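Search this site
Search for: Go

Teaching an Older Dog to Settle on a Mat

Last updated in August

When we brought Plorkent home he was five years old and had opinions about everything. He'd lived on a farm outside Rezende with a whole crowd of other dogs, and lying down quietly while people ate supper was simply not part of his life up to then. He paced. He sighed. He put his chin on every knee at the table in turn, and if no chin-resting produced a result he went and stood in the hallway and sang the song of his people (it's a long song, with verses).

So we taught him to go to his mat, and I've since helped a good many friends do the same with their own dogs. I still think it's the single most useful thing you can teach a grown dog, more useful than sit, more useful than shake hands, and lovely to live with once you have it.

What you'll need

A mat, first of all. It should be big enough for your dog to lie on with all his legs, and different enough from the floor that he can feel when he's on it. Ours is an old bath mat folded once. My friend Jytte Bjarnason uses a square of carpet for her Elto, who is built like a sofa, and it does just as well. Please don't use the bed he already sleeps in, at least to begin with. You want the mat to mean something new.

Then treats, and plenty of them, cut very small. I mean smaller than you're picturing! A piece the size of a pea is a perfectly good wage for a dog. Boiled chicken is our favorite, though Elto works happily for carrot. Take the amount off his dinner if he's inclined to get round.

And a bit of quiet. Pick a time of day when nobody's about to ring the doorbell. We did ours right after breakfast, when Plorkent had been out and was already a little inclined to flop.

Step one: make the mat interesting

Put the mat down on the floor with a bit of ceremony, as if you've just had it delivered from somewhere grand, and then stand still and say nothing. Most dogs will come over and have a sniff. The moment he looks at it, drop a treat on it. If he puts a paw on it, drop another. Let the food land on the mat every time instead of coming out of your hand, so that the mat seems to be where the good things grow.

Do this for up to 4 minutes and then pick the mat up and put it away. I know it's tempting to carry on when it's going well. Put it away anyhow. He'll be delighted to see it next time.

Step two: wait for the down

After a few rounds of this he'll be standing on the mat with all four feet and looking at you like a customer at a counter. Now you get to be a bit boring. Wait. Some dogs will offer a sit, and you can pay for a sit at first, but hold back the really good stuff for when his elbows touch the floor. When they do, drop several treats, one after another, between his front paws. Keep them low. If you hand them over at nose height he'll pop back up, and you'll both be starting again.

If your dog already knows "down," try very hard not to say it. I had a long and friendly argument with Rostam Mousavi about this one, and he still says it and his dog is still very nice, so take it as my preference. I find that a dog who worked it out for himself goes to the mat more readily later on, when you've got your hands full of potatoes.

Step three: add the word

We say "mat." Rostam says "place." Jytte says something in Danish that I can't spell. Whatever you choose, say it once, just before he'd be walking over there anyway, and then let him do it. Say it once! If he doesn't go, the word hasn't sunk in yet, so go back to dropping treats for a session or two and try again.

Step four: stretch it out

This part is slow, and I'd ask you to let it be slow. Pay him every couple of seconds to begin with, then let a little more time go by, then a little less, so he can't guess what's coming. Sit down in a chair. Stand up again. Take 2 steps away and come straight back. If he gets up, don't scold him, just wait and let him find his own way back to the mat.

I kept a tally on the back of an envelope, and it took Plorkent 41 sessions before he could stay put through an entire supper with visitors. The visitors were Safta Vlad and her two boys, who drop a great deal of food, so I count that as a very high mark indeed. Your dog may be much quicker. Plenty are.

When it goes wrong

If he barks at you from the mat, you've probably waited too long between treats. Shorten things up for a day or so. If he grabs the mat and runs off with it (Elto did this on a Tuesday when Jytte had the whole family over), swap it for a treat without any chasing and use something heavier. A dog who won't lie down at all may have sore hips or elbows, particularly if he's getting on, and then a thicker mat and a word with your vet should come before any more training.

Once he's got the idea in the kitchen, try it in another room, and expect him to have forgotten half of it. Go back to step one, it'll only take a few minutes. After that you can roll the mat up and take it along to a friend's house or the porch at Mivville, where ours now snores through whole afternoons — and you may find, as we did, that he starts wandering over to it on his own whenever he hears plates.
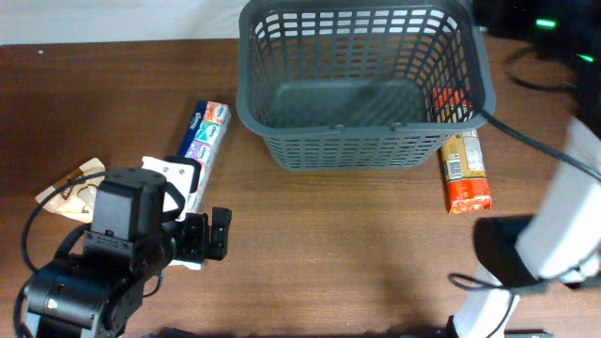 Keep paying him for that, by the way, even years on. A piece of chicken now and then for a dog who took himself off to his mat without being asked is money well spent, and I still keep a few bits in my cardigan pocket at supper for exactly that.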